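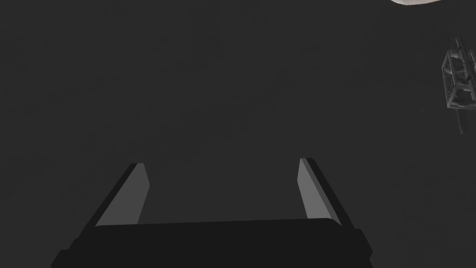
Forum Lunville > Maison et atelier > Robots et automatisation

Sujet : Les robots et les corvées, on en est où pour de vrai ?

Flosto
Posté le mercredi 21 décembre

Salut tout le monde ! Je passe mes soirées sur un simulateur de bras (rendu tout gris, pas de textures, mon PC est vieux) et je commence à me poser des questions. La pince ouverte devant du vide, ça va, je sais faire. Le forme claire et arrondie en haut à droite, je voudrais bien m'en approcher un jour, mais chaque chose en son temps.

Ma vraie question : est-ce que quelqu'un ici a vu une machine faire une corvée chez des gens normaux ? Je ne parle pas de l'aspirateur rond, on en a tous un qui se coince sous le canapé. Je parle de vider le lave-vaisselle, plier un drap-housse, ranger les courses. Ma sœur est persuadée qu'elle aura ça avant de finir de payer sa cuisine. Moi j'ai des doutes, mais je veux bien qu'on me contredise.

tournevis_81
Ta sœur a pris un crédit sur combien de temps ? Parce que si c'est 20 ans, elle a ses chances :)

Plus sérieusement, à l'atelier on a un bras qui charge des ébauches dans un tour. Il fait ça très bien, toute la journée, à condition que le bac soit posé exactement contre ses butées. Décale le bac de deux doigts et il va chercher sa pièce à côté. Alors un lave-vaisselle rempli par des ados, j'ai du mal à y croire.

Wulan Jugah
Pas d'accord avec tournevis ! Tu compares avec un bras programmé point par point, sans caméra. Ce qui se fait maintenant par apprentissage est beaucoup plus souple. Sur mon petit montage (deux doigts, moteurs de récup, je l'appelle Tuhumury, ne me demandez pas pourquoi) j'ai 14 gobelets en plastique sur la table, posés n'importe comment, et il finit par tous les attraper. C'est lent, d'accord, j'ai le temps de boire un café. Mais il y a deux ans je n'aurais jamais fait ça dans mon garage.

@Flosto : deux doigts qui se font face, comme sur ton rendu, ça suffit pour énormément de choses. N'écoute pas ceux qui vont te dire qu'il faut une main complète.

Flosto
Merci, ça me remonte le moral ! Par contre les deux doigts, pour un drap, tu fais comment ?

Wulan Jugah
Deux bras. Et beaucoup de patience. Bon, le drap-housse je te l'accorde, moi-même je le roule en boule dans l'armoire.

mamie_soudure
Des gobelets en plastique tous pareils sur une table dégagée, ce n'est pas une corvée, c'est un jeu d'adresse. Passe-lui un verre à pied mouillé, une poêle grasse et une fourchette coincée dans le panier, et on en reparle. J'ai tenu une cantine, je sais ce que c'est qu'une plonge.

Et il y a le prix. J'ai vu passer un bras à 3549 euros, sans la pince, sans le support, et il fallait encore savoir s'en servir. À ce tarif je fais la vaisselle moi-même en écoutant la radio.

Wulan Jugah
Le verre mouillé, oui, il le lâche, je ne vais pas mentir. J'ai collé du caoutchouc de chambre à air sur les doigts, c'est mieux sans être fameux. Mais le prix baissera, comme pour les imprimantes 3D.

Stason
Je modère un peu : mamie_soudure a raison sur la plonge, Wulan a raison sur les progrès. Le ménage c'est le pire des endroits pour une machine, tout change de place tous les jours. En atelier on peut adapter le poste au robot. Chez moi je ne vais pas visser des butées sur le plan de travail pour que mes assiettes soient toujours au même endroit.

Flosto, si tu veux un conseil pour ton simulateur : mets un sol et une table avant de chercher à saisir quoi que ce soit. Dans le vide gris tu ne vois ni les distances ni les collisions. Et attention à la mécanique en forme de cage, sur le bord droit, si elle doit bouger aussi.

Flosto
Bien vu pour la table, je m'y mets ce week-end. Et je commence par un cube, promis.

tournevis_81
Un cube, très bien. Et en attendant, qui vide le lave-vaisselle chez toi ?

Flosto
Moi. Depuis octobre on a un tableau sur le frigo et mon nom y est trois fois de suite, je soupçonne ma sœur.

mamie_soudure
Trois fois de suite, il faut réclamer. Et tiens-nous au courant pour le cube !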